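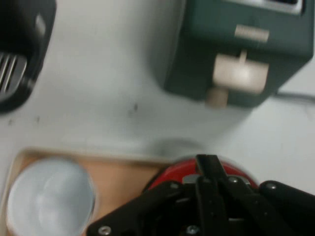
Le petit déjeuner mériterait un local à part entière, avec son propre circuit électrique, a fait observer l'un des participants dès l'ouverture de la visite, et la délégation a souhaité que cette remarque figure au présent compte rendu.

## Visite des locaux de Noltus, 31/05/2023

La délégation de l'association Drirnar, composée de 8 membres, a été reçue dans les locaux de la société Noltus dans le cadre du projet Yau, consacré à l'aménagement des petites salles de restauration dans les résidences d'accueil. La visite faisait suite à la réunion préparatoire du mois de mars, au cours de laquelle la question du service du matin avait été laissée en suspens.

### Poste du petit déjeuner

Le poste présenté tient sur une longue table blanche. Il comprend un grille-pain vert foncé à deux fentes, commandé par un levier et un bouton rond de teinte beige, ainsi qu'une cafetière individuelle noire. Le choix d'une cafetière à la tasse a donné lieu à un échange nourri. Plusieurs membres y voient un avantage pour les résidences où les horaires de lever sont étalés ; d'autres ont rappelé qu'une verseine commune reste préférable au-delà de 14 convives. La délégation n'a pas tranché et renvoie ce point à l'examen des besoins de chaque établissement.

Le service se fait au plateau. Chaque résident reçoit un bol et une tasse, réunis avant d'être portés à table.

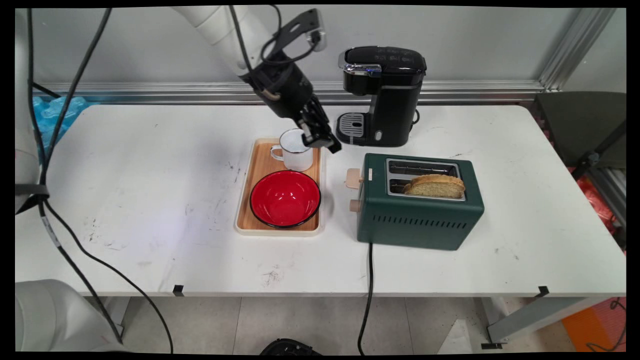 Noltus recommande de constituer le plateau à proximité immédiate des appareils, afin de limiter les déplacements avec une boisson chaude. La délégation partage cet avis. Elle demande toutefois que soit prévue, à côté du grille-pain, une surface libre de 30 centimètres au moins pour la coupe du pain et la pose des assiettes.

Le passage des cordons d'alimentation a également été abordé. Celui du grille-pain descend par le devant de la table, disposition que la délégation déconseille dans les salles ouvertes au public. Une sortie vers l'arrière, avec prises murales, devra être retenue dans les plans définitifs. Le devis électrique a été confié à la société Voltska et sera transmis aux résidences dès réception.

### Entretien

Les surfaces blanches laissent voir les traces d'usage, ce que les établissements déjà équipés avaient signalé. Un revêtement plus foncé est proposé en option. L'association souhaite en obtenir un échantillon avant toute décision. Le nettoyage du tiroir à miettes et du bac d'égouttage sera inscrit à la fiche d'entretien quotidienne.

### Suites à donner

- Transmission par Noltus d'un plan coté du poste, avec une table de 60 centimètres de profondeur en variante.
- Envoi de l'échantillon de revêtement au siège de Drirnar.
- Rédaction de la fiche d'entretien par l'association.

La délégation remercie la société Noltus de son accueil.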